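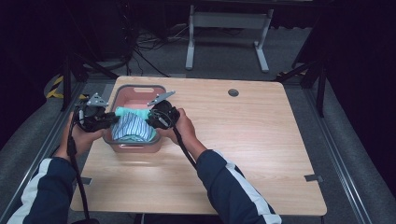

Primeiro troca-se o cabo, depois pergunta-se ao cabo o que é que ele tinha: foi assim que a Ntombi Ngubane me respondeu quando lhe contei que vinha falar de manutenção, e eu fiquei a pensar naquilo a viagem toda. Boa tarde a todos, e obrigado por terem ficado para depois do café!

(Esperar que se sentem. Agradecer à Saster pela sala.)

Queria falar-vos de uma só bancada, a nossa, a que em Allenthorpe chamamos Dokex. Tem duas garras de mão, uma para cada lado, cada uma com o seu cabo, e passamos os dias a pegar em panos de dentro de um cesto. Parece pouca coisa, eu sei, mas um pano é um bicho difícil, dobra-se como quer, e quando a garra fecha mal levamos uma manhã inteira a discutir se a culpa é da garra ou do tecido.

Os cabos, então. Em março tivemos 70 gravações perdidas, todas do lado direito, e andámos dias a mexer nas definições (o Lenni Niskanen ainda hoje se ri de mim por causa disto). Era o conector. O cabo que vai pousado no tampo arrasta a cada movimento, e o que cai pela borda da mesa puxa com o próprio peso. Hoje verificamos os dois antes de ligar seja o que for, e ao fim de 225 horas de uso vão para a gaveta, mesmo que pareçam novos.

(Se alguém perguntar pelo preço: respondo no fim.)

Quanto às pontas, limpa-se o cotão com um pincel seco, abre-se e fecha-se cada garra dez vezes em vazio e vê-se se as duas pontas se encontram a meio. Aos 2.000 fechos desmontamos tudo com calma. A Shiyu Su queria fazê-lo mais cedo e talvez tenha razão, ainda não nos pusemos de acordo.

O cesto também conta como equipamento, e isto custou-me a aceitar. Volta sempre ao mesmo sítio da mesa, os panos voltam lá para dentro meio amarrotados, e quem muda alguma coisa escreve no caderno. Escrevam no caderno, por favor!

(Passar o caderno pela primeira fila e pedir que o devolvam à Nandi Makhubela.)

Agora, perguntas. Começo pela do preço, se ninguém se importar.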